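4.3 Sorting and loading

This section applies to the Irkunow household recycling station, two-bin and three-bin versions. Complete section 4.2 (leveling the base) before you start.

1. Set the selector on the front panel to LOAD. The lid lock releases after 2 seconds.

2. Separate the material by type on a flat surface near the station. Keep cardboard, metal cans and plastic film apart.
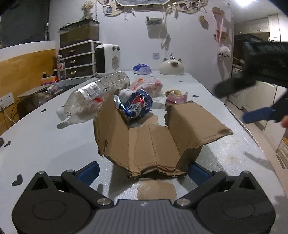
Fig. 4-3. Mixed material before sorting: cardboard, a can and a plastic bag.

3. Flatten cardboard and place it in the left bin with the folds facing down. Pieces longer than 24 inches must be cut first.

NOTE: Cardboard with food or liquid stains goes in general waste. Most local programs do not accept it.

4. Empty each can completely. Rinse it if your local program requires this.

5. Place cans in the right bin. Cans may be whole or crushed, but do not mix the two in one load - the fill sensor reads them differently and may report a full bin too early.

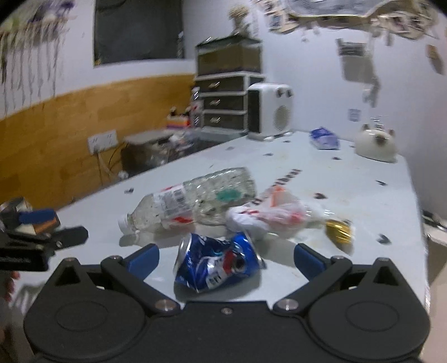 6. If the load is mostly crushed cans, hold the CAL button until the display shows C2. For whole cans, use C1. The setting stays in memory after a power loss.

7. Close the lid and turn the selector to RUN. The display shows the fill level of each bin in turn.

CAUTION: Crushed metal can have sharp edges. Wear work gloves when you handle cans or empty the right bin.

CAUTION: Do not load aerosol cans, batteries or paint containers.

We use cookies to improve your experience on this site. By continuing to browse you agree to our cookie policy. Accept | Manage settings

4.4 Resetting the load counter

The counter records each lid cycle and stops at 1,913. The station keeps working after this point, but the service reminder stays on.

1. Empty both bins and close the lid.

2. Turn the selector to OFF.

3. Hold CAL and turn the selector to RUN. Release CAL when the display shows 0.

NOTE: On stations with the Tanguy control board, the reset also clears the fill setting. Repeat step 6 of section 4.3 after the reset.

If the display shows E4, the lid switch is not closed. See section 7.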